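From: Parisa Nikzad
To: zimora-users
Date: January 16, 2024
Subject: Re: [zimora-users] planner gives up on anything inside a rack

Aminu Amadi wrote:
> We pulled the new Zimora build and replayed our kitchen episodes through
> the retargeting step. Tabletop stuff is fine. As soon as the mug is under
> a shelf, though, the planner returns NO_PATH on most of them, even though
> the demonstrated wrist path obviously fits. We tried a bigger sampling
> budget and it just takes longer to fail. Is it the collision padding? And
> does anybody have a config they'd share?

Hi Aminu,

Yep, we hit the same thing in October and I lost a good chunk of a week to it, so let me save you the trouble! It's partly the padding, but I'd look at the mesh first.

The wire grid is what gets you. Our depth fusion sees thin wires from one angle and not from the next, so the sides of the rack come out as a sort of blotchy curtain, and then the hole filler (on by default now, grr) happily closes the front opening too. The planner thinks the mug is sealed in a box. Open the fused mesh for one of your failing episodes, say, and turn on the backfaces - if you see a skin over the front, you've got our problem. Ours was episode 2429 and it was super obvious once I stopped staring at the planner logs.
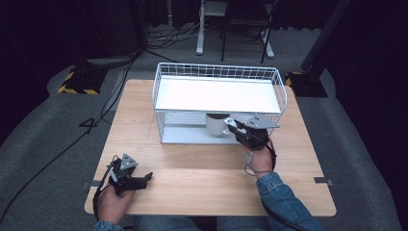 So what I do now is skip fusion for the rack completely and drop in a hand-made box model: one slab for the shelf, thin panels for the sides, nothing across the front. Kyu-ri wrote a little script that snaps it to the point cloud, and it's fine as long as the top panel is visible in the first few images. It does sometimes put the thing on backwards, so check before you start a big batch.

Then the padding. The default is the same for every link, and that's way too fat for fingers going in next to a handle. You can set it per link in the robot file. I left the arm alone and dropped the fingers to 2 mm, and I also whitelisted contact between the fingers and the target object starting at the pre-grasp waypoint. Without that last part it'll plan a lovely approach and then refuse to touch the mug.

Oh, and please check your timestamps. The left and right wrist tracks come in as separate streams, and if they drift the retargeter quietly resamples both onto the left one. We were 60 ms off on the right hand, and that was enough to put a finger through the shelf on the way in. The collision checker was telling the truth the whole time and I was calling it names.

I haven't touched the sampling budget since. Farhad swears by seeding the planner with the demonstrated path instead of starting cold, and I think he's right, but I've only tried it on a couple of episodes so don't quote me.

Config is in the Karimi folder under rack_v2. Ignore the Idholm one next to it, it's for the old arm and has the wrist frame flipped. If you still get NO_PATH after swapping in the box model, send me the episode and the robot file together (not just the log, please) and I'll run it here.

Parisa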